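Why Is Everything in the Box Except the Thing You Want? 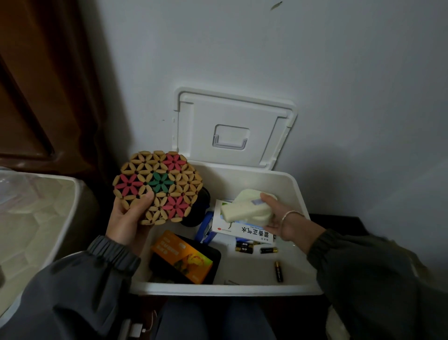 Every home has a box for things that have no other place to live. Grown-ups call it "storage," which sounds like a plan. Mostly it means somebody had an armful of stuff, guests were at the door, and there was a lid nearby. Sorting one out takes two hands and a good place to kneel or sit. Lift the lid and you may meet a bamboo trivet covered in flowers, three pink-red and one green and the rest plain, sharing a home with something blue and plastic. They have nothing in common. They are neighbors now.

What is a trivet, anyway?

A trivet is a small mat or stand that goes under a hot pot. Without it, the heat goes straight into the table and can leave a pale ring, and the ring stays there for years so that your aunt can ask about it. Bamboo is good at this job because heat moves through it slowly. Metal lets heat rush through, and that is why a metal spoon left in soup bites your fingers and a wooden one doesn't.

Bamboo, by the way, is a grass. It is related to the stuff you are told to keep off of in parks. There are more than 1000 kinds, and some can grow taller than a house.

How does a box get jumbled?

Think of a box with only two things in it, a cup and a sponge. There aren't many ways to arrange them. Now add a candle, a ball of string, a bath plug and a left glove. Suddenly there are more ways than you'd want to write down, and very few of them count as tidy. So each time someone digs around for the string, the box is much more likely to end up messier than neater. Scientists have a word for this sort of thing, "entropy." You may try it at home when asked about your bedroom. Results vary.

Braulio Ledesma, who is nine and lives in Murnumville, emptied his family's box in January and wrote down everything that came out. His list had 226 things on it. 200 of them were clothespins. The family owns a dryer.

How to sort a box

Take everything out. It will look much worse than before – this is normal, and you should warn anyone who is about to walk in.

Make piles. Kitchen things go with kitchen things and bathroom things with bathroom things. You will also need a pile called "What Is It?" Do not feel bad if this is the biggest.

Look hard at anything that comes in pairs but has turned up alone. Give it one more week to be reunited.

Ask before you throw anything away. The ugliest object in the box always belongs to someone, and that someone is usually in the next room.

Put heavy things back first and soft things on top. Soap should go in a bag of its own, unless you want your string to smell of lavender until you are in high school.

Close the lid. If you have to sit on it, start again.

Words to know

Trivet: a mat or stand for hot pots. Say it TRIV-it.
Entropy: a measure of how many ways things can be mixed up.
Storage: see "jumbled."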